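Workshop notebook, resin bench
November, late morning to going-home time

Third attempt at the Jiltar bracket set. The first two are in the drawer of shame with the other modern sculpture.

Drained the vat and put the old resin through the paper filter. Found a cured flake the size of a fingernail sitting against the film, which explains the dent in every part from the last batch and lets me off the hook for blaming the slicer. I had been rude about the slicer in writing, two pages back. I'm leaving it in.

Fitted new film. The Multover stuff is thicker than what we had and goes on like a drum skin if you tighten the screws in opposite pairs, and like a wet tent if you go round in order. I went round in order. Then I did it properly.

Levelled the plate with paper, then again with the same paper, as the first go left one corner tight. Locked it off. It crept a bit as I did up the last screw, same as always, so the trick of stopping just short and letting the screw pull it in still holds.

Print settings, for whoever has the machine next: bottom layers 4, exposure as on the card taped to the lid, lift speed set to 70 on the dial. The old card said faster. The old card was written by an optimist. Supports are on the back face only, medium tips, with the part tilted so the flat side isn't fighting the film all the way up.

Started the run before lunch. Stood and listened for the peel on the first few layers. You want a soft tick. On the second attempt we had a crack like somebody stepping on a biscuit, and I carried on anyway, which is how the drawer got its latest exhibit.

Came back to 3 brackets on the plate out of 3. Wrote that down at once before anything could change. Washed in 2 baths, dirty then clean, and left to drip on the rack. One has a faint line a third of the way up, at the height where the arm section starts. I can catch it with a nail. The other two are clean. Not a strength worry, I think, but Yokoyama want theirs painted and paint loves a line.

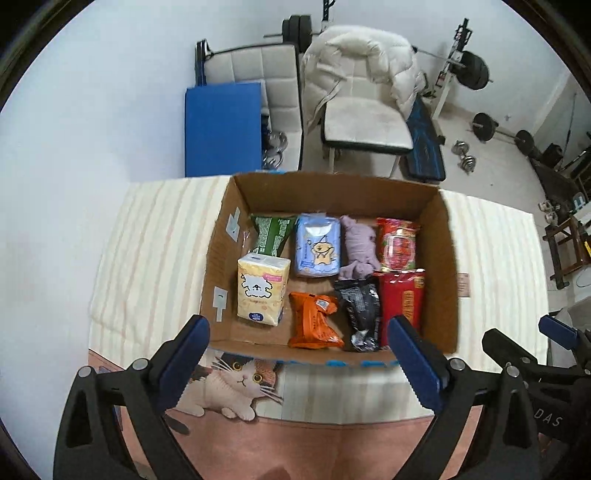 Is the line coming from the resin or from the machine?

Most likely the machine, as all three came out of the same vat and only the one nearest the hinge has it. I'd look at the Z screw before buying anything.

Wiped the screw down and put a smear of fresh grease on it. There was grey fluff in the old grease, origin unknown. Ran the plate up and down with the vat out and it sounds less like a shopping trolley.

Lamp cure went fine. Turned the parts halfway so the undersides got their share. They come out slightly yellow, and the Driltow data sheet calls this "clear".

Still to do: snip the supports, sand the marked one, measure the holes once everything has sat overnight. Last time I measured straight from the lamp and had to cross it all out in the morning. Order gloves, medium. We have a full box of small, and I can get one on as far as the thumb.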